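I have now been to three concerts where the audience was not, strictly speaking, the audience. The first was a string quartet playing for a herd of goats. The second was a man with a bass clarinet in a drained swimming pool, performing to whatever lives in a filter. The third was last Tuesday at the old Heitmann cannery, and I would like to talk about that one, mainly so I can stop talking about it at dinner.

The piece is called "Zostley," after the creek that runs behind the building. It lasts 91 minutes. I knew this going in, because it was printed on the ticket in larger type than the title, the way a roller coaster tells you about your heart condition.

You come in through the loading dock and get handed a pair of felt slippers. Mine were both lefts. The hall is long and smells faintly of tomatoes, or I had been told about the tomatoes and my nose was being polite. There are no seats. There are bales of something under canvas, and you may sit on a bale or you may stand and look like a person who is comfortable standing. I chose a bale. It was a mistake of the lower back, and I'd make it again.

The musicians, four of them, were up on the catwalk with their backs to us. They were playing for the windows. The idea, according to the program, is that the building spent decades listening to machinery and is owed something nicer. I read that line while rolling my eyes and then read it again a bit slower.

What they played was mostly low, mostly slow, and made on a mixture of cellos and kitchen-grade percussion. Around the half-hour mark somebody up there started dropping small things into something metal, one at a time, with long gaps. You wait for the next clink. You begin to have opinions about the clinks. A man near me closed his eyes in what I took to be rapture until he began to snore, very softly and – I have to give him this – on the beat.
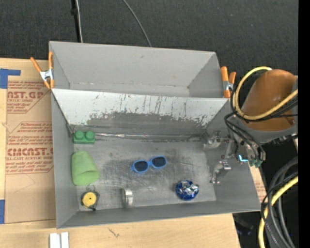 Green block and green cup in a gray metal bin.

I should say I am not against this sort of thing. I complain about it the way some people complain about their in-laws, by going to see them constantly. My objection to most site-specific work is that the site does all the heavy lifting. Put a cello in a parking garage and everyone says how haunting. Of course it's haunting, it's a parking garage. Put the same cello in a dentist's waiting room and let's see how brave you are.

But the cannery people have thought about this harder than I wanted them to. Near the hour they simply stopped playing and opened the tall windows, all along the creek side, with a crank that needed oil. It took ages. The crank was louder than anything in the score. Then you could hear the water, and a truck on the bridge, and a dog with a grievance, and the quartet came back in underneath so quietly that I couldn't tell you when. I stopped thinking about my back for a good stretch of time, and my back does not usually allow that.

Then there was the Ulix section. Ulix is the name of a homemade instrument that looks like a loom that lost an argument with a bicycle. It gets eight minutes to itself. It sounds like a refrigerator remembering its youth. I am told it's very hard to play, and I believe it, and I hope it stays that way.

The program notes, while we're on the subject, run to 279 lines, none of which mention where the bathrooms are. They do mention "the audience of the absent," and "porous listening," and a thing called Dridex, which I assumed was a composer until the woman at the coat rack told me it was the sealant they'd used on the roof. It was thanked right at the top, ahead of the players. Having sat under that roof in October rain, I'd have done the same.

Afterward there was soup. I don't know whether the soup was part of the work. It came in paper cups, it was tomato, and we all stood there in our slippers holding it and saying "well" to each other. A couple behind me had driven two hours and were trying to decide whether they'd liked it. She had. He said he'd liked the windows. She said the windows were the piece, and he said then why did they need the refrigerator, and I moved off toward the coats at that point so as not to take sides, although I was with him.

They're doing it again through the end of the month. Bring a cushion, and check your slippers before the person in line behind you takes the good ones.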